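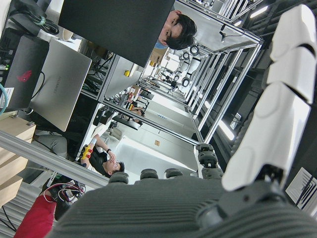

Search this site
Enter keywords
Go

Bringing Home the Second Dog -- speaker notes
2025-03-09

Okay, hello, thank you for coming out. (Wait for the chairs to stop scraping.) I'm going to talk for a bit about what happens when you already have a dog and you decide you want another one. I am not a trainer. I'm a person who has done this four times, twice well and twice pretty badly, and you're going to hear more about the bad ones.

Quick show of hands -- who has one dog right now? Who is thinking about two? Who came with a spouse who is thinking about two? (Pause for laugh, if there is one.)

Start with Gagnon. Gagnon was my old beagle mix, and by the time I got the idea to bring in a puppy he was 11. I told everybody the puppy was for him. He was lonely, he slept all day, he needed a friend. Well, he slept all day because he was 11! He liked it. I drove 134 miles to Plinholm to pick up a ball of fluff named Citari, walked in the front door with her under my arm, and set her down right on top of his bed. That was my whole introduction plan.

Gagnon got up, went to the laundry room, and stayed there until supper. He did that for most of two weeks. He never bit her. He growled at her a few times and I scolded him for it, and I still feel lousy about that. He was telling her to back off in the only polite way a dog has, and I was telling him he wasn't allowed.

So please, write this down if you write anything down: let the old dog growl. If you see stiff legs, hard staring, or a puppy getting pinned and screaming, then you step in, sure. But a grumble over a bed is conversation.
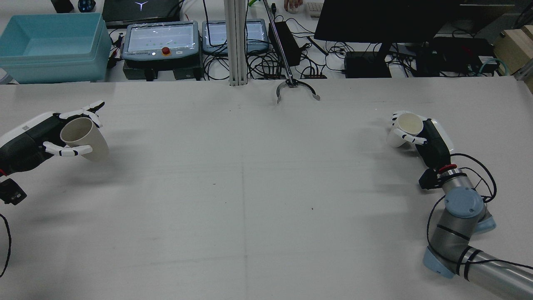

Now, the first meeting. Do it outside the house, on a street neither dog thinks is theirs. Two people, two leashes, and walk the same direction with some room between you. Don't march them up nose to nose. Let them catch each other's scent while everybody's moving, and drift closer as they get bored. Bored is wonderful. I'd take two bored dogs over two excited dogs any day of the week.

My friend Alcides Vieira taught me that walk, and he did it with me when I brought home Plasora, my third. (Tell the mud story here if people are awake. Skip if we're running behind.) We walked her and Citari up and down the road behind the school until my feet hurt, and when we finally went in the house they both just flopped down on the kitchen floor.

Food. Separate bowls, separate corners, a closed door between them if you need it. Pick up the bowls when they're done. I kept mine apart for 16 weeks and I've had people tell me that's silly. Maybe it is! I've also never had a fight over supper, so I'll stay silly. Same goes for chews and the really good toys -- put them away in the beginning and bring them back one at a time when things are calm.

Money, and I know this part is no fun. I kept every receipt for Citari's first year, and it came to 2435 dollars. That was a healthy puppy with one swallowed sock. Add that to whatever you already spend on the dog you have, and remember the older dog's bills are going up at the same time. Sit down with it before you go look at any faces, because after you see the face you won't be able to add.

Time alone with each dog. I missed this one with Gagnon for months. He and I used to go out by ourselves every morning, and when the puppy came I started taking them both, and he spent the whole walk getting his ears chewed. Around September I finally went back to taking him out alone first, just to the corner and home again. He walked with his tail up the whole way. He didn't have a lot of walks left by then, and I'm glad he got those.

(Drink some water.)

He and Citari did work it out, by the way. They were never best friends. One afternoon I came in and she was asleep with her chin on his back leg, and he had his eyes open like he was thinking it over, but he didn't move. When he passed she lay on his bed and wouldn't come off it for supper.

Okay. Questions. (If they ask about male and female pairs, say I've only had the mixes I've had and send them to their vet. If they ask about cats, the handout's by the door.)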